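How to Oil and Maintain a Wooden Board

A bare wooden board dries out with use and washing. The surface goes pale and rough, and small cracks start at the ends where the grain is open. Oiling fixes most of that. The work takes twenty minutes, plus a night of waiting.

What you need

Food-grade mineral oil, a lint-free cotton cloth, 220-grit sandpaper, a sanding block, and a second dry cloth. Mineral oil from the drugstore is fine. Don't use olive or sunflower oil, which go rancid in the wood. A board wax is optional.

Step 1. Wash and dry

Wash both faces with warm water and a little dish soap. Rinse quickly and don't let the board soak. Wipe it down and stand it on its long edge so air can reach both sides. Leave it for at least 8 hours. Oil won't go into wet wood, and sanding wet wood only makes fuzz.

Step 2. Sand

Wrap the paper around the block and sand along the grain, never across it. Scratches across the grain look minor now and turn dark as soon as oil hits them. Go lightly over any glue joints. If one plank sits higher than its neighbor, work on that area until your fingertips can't find the step. Round over sharp corners with two or three passes.

Wipe off the dust with a barely damp cloth and let the board dry for another hour.

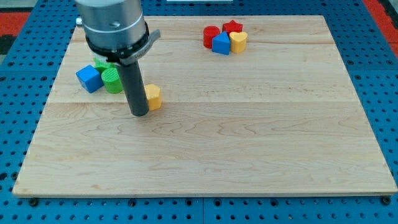 Step 3. Apply the oil

Warm the bottle in a bowl of hot tap water for five minutes. Thin oil soaks in faster. Pour a puddle the size of a silver dollar in the middle and spread it with the cloth, again along the grain. Do the top, then the edges, then the bottom. Give the end grain extra, as it drinks more than the faces do. Always oil both faces in the same session. A board oiled on one side only may cup.

Leave it overnight on its edge. In the morning, wipe off whatever is still on the surface. If the board feels dry by noon, repeat.

Step 4. Wax, if you want it

Rub in a thin coat of wax, wait fifteen minutes, and buff. Wax helps water bead up but wears off in a few weeks.

How often

A new board needs oil once a week for the first month, then monthly. I do mine on Thursday evenings after the dishes. In January, with the heating on, I go back to every two weeks. Put a few drops of water on the surface. If they soak in within a minute, it's time.

Sławomir Zieliński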